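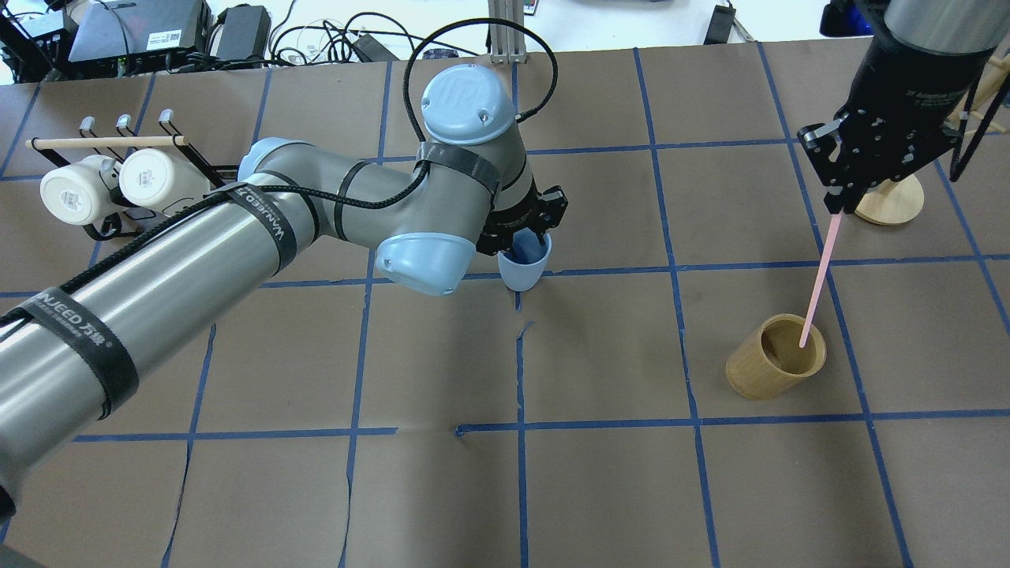
Brown paper on a work table, marked out in blue tape.

Covering and marking out a work table

Posted 08/11/2021 by Gizella Hegyi

A bench top takes a beating. Glue, stain, paint and the odd slip of the knife all end up on it, and sanding back a table is a full day's work. Brown paper is the cheapest cover I've used and I keep going back to it. These notes are for a flat table in a shed or spare room, but most of it works on a kitchen table too.

Choosing the paper

Buy it on the roll. Folded sheets have creases that never sit flat, and small parts roll into them. The thin stuff sold for wrapping parcels tears as soon as you drag a tin across it. Look for builder's paper or a heavy kraft. My last roll cost $19 and has lasted since the end of last summer with plenty still on the tube.

Waxed or plastic-backed paper is better under wet paint, but tape doesn't hold on it well and it slides about. I keep a piece for varnishing and leave it at that.

Laying it

Wipe the table down first and let it dry. Any grit left underneath will come through as a bump and you'll feel it every time you write or cut.

Roll the paper out with the curl facing down. Leave enough at each side to fold under the edge of the table, and leave it sitting for an hour or so before you fix it. Paper moves a bit with the weather. In a damp shed it will grow overnight and bubble if you've pulled it tight.

Tape the underside of the table, not the top edge, where your sleeves will catch it. Start in the middle of each long side and work out to the corners. If you need two widths, overlap them by a hand's width and have the top sheet's edge facing away from where you stand.

Marking a grid

You don't need a grid to paint a chair leg. It's handy for cutting fabric, sorting parts from something you've pulled to bits, or squaring up frames before you glue them.

Painter's tape is the one to use. Masking tape goes brittle and is hard to see against brown paper. Blue shows up well and peels off without taking the paper with it, at least for the first few weeks.

Measure from one corner only. If you measure from both ends, the error ends up in the middle and you'll have one odd row. Tick the spacing along two opposite sides in pencil, stretch the tape between the ticks, then press it down from the centre out. Don't pull it hard, as stretched tape creeps back and lifts at the ends.

Check the corners for square before you put down the second set of lines. Measure both diagonals of the outside rectangle. On mine they were 4 mm out the first time, and I had to lift the whole side and do it again.

Dinesh Pal, two doors up, writes a number on the tape at each row and a letter at each column, and puts the screws from a job in the matching square. I tried it when I had the mower carburettor apart and will do it again.

Spills

Blot, don't rub. Water is no trouble if you get to it quickly. Oil goes straight through, so cut out the stained patch, wipe the table underneath and tape a new piece over the hole. PVA can be left to harden and scraped off with an old card. Put a sheet of scrap cardboard down before using solvents, and open a window.

Keep anything you're cutting on a mat. A knife goes through paper and into the timber without much warning.

When to change it

I change mine when the tape starts lifting or I can't read my own pencil marks. Peel the tape off slowly, low to the surface. If it's been in the sun it may leave a line of gum, and a bit of eucalyptus oil on a rag will shift that. Test it on a hidden spot first if the table is polished.

Clean offcuts can go in the compost, torn up – pull the tape off them first. Painted or oily pieces go in the bin. Rags with linseed oil on them need to be laid out flat outside to dry before they're thrown away, as they can catch fire if left in a heap.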